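Best way to clean a speckled vinyl floor that's gone sticky? also what to do about the seams

Posted Friday, December 19, 2025 in Floors & Walls
642 views

driftmop

Hi all, quick one, I have to get this sorted before people are back in. Unit is on the Pfeiffer side of the old print works, 1351 sq ft, all sheet vinyl (I think vinyl, landlord wasn't sure either). Went down before we moved in. Mopped with Lirkero floor soap every Friday since October and now it feels tacky underfoot. Shoes make that peeling noise. Used two capfuls per bucket like the bottle says, maybe a bit more when it looked bad.

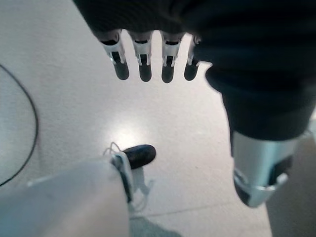
Tried plain hot water twice, squeaky for an hour and then tacky again. Tried a magic eraser on one patch by the door and that did come up nice but now the patch is duller than the rest, so stopped. Not doing the whole place on my hands and knees with a sponge anyway.
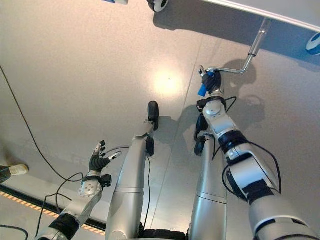

Second problem is the seams. They're not lifting but the mop water has to be going somewhere and I don't want it getting under. There's that thin straight one running across at a slant, you only notice it once the light's on it. Landlord says the seams were welded, I can't feel any weld with my fingernail. Finish is still a bit shiny, light bounces off it fine, so I don't want to strip it if it's only soap. Is it soap? And do I seal the seam first or clean first? Have a bottle of Prultita seam sealer, unopened, no idea if it's the right stuff. Thanks

mrs_bucket_19

It's soap. Nearly always soap. You're putting a new layer on every week and never rinsing it off.

What worked on mine:
Sweep properly first, corners too. Get anything trailing on the floor up and out of the way, cords especially, they drag dirt back over the wet bit.
Gallon of warm water, one cup plain white vinegar. No soap at all.
Mop a small section, leave it maybe 5 minutes, dont let it dry.
Mop again with clean water. Change the water way more than you want to. Mine went grey after every section.
Dry with an old towel under your foot.

Had to do it 2 times, a week apart. Second go was much easier. After that use a quarter of the soap you've been using, and only when it's really dirty. Plain water the rest of the time.

Check with the landlord it's vinyl before you use vinegar tho. If it's any kind of stone or terrazzo, vinegar will etch it and you can't fix that with a mop. Speckled floors can be either.

onditz_tenant

just get a steam mop

halfpintfloors

Do NOT steam mop sheet vinyl, heat gets at the glue and the seams are the first thing to go. Seen it in a rental over in Onditz, whole edge curled up like a chip.

Clean first, then seal. Sealer wont stick to soap film. Let it dry overnight with the heat on low, wipe just the seam with rubbing alcohol on a rag, let that dry too. Test the alcohol somewhere hidden. Painters tape down both sides, thin bead, pull the tape while its still wet. Read the Prultita label for what flooring it's meant for, there are different kinds of sealer for different seams and the wrong one just sits on top and goes yellow.

A welded seam can be trimmed so flush you won't feel it, so fingernail test doesn't tell you much. Put a damp cloth on it for an hour and see if the edge swells or darkens. If nothing happens I'd leave the bottle closed.

Dull patch from the eraser is a scuffed topcoat. A vinyl polish will even it out some, but only after the soap is all off.

driftmop

ok, vinegar this weekend then if landlord confirms, will do the damp cloth thing on the seam tonight. No steam. Does the polish have to go over the whole floor or can I just do the patch?

halfpintfloors

Whole floor, or at least out to the nearest seam, otherwise you'll see the edge of it.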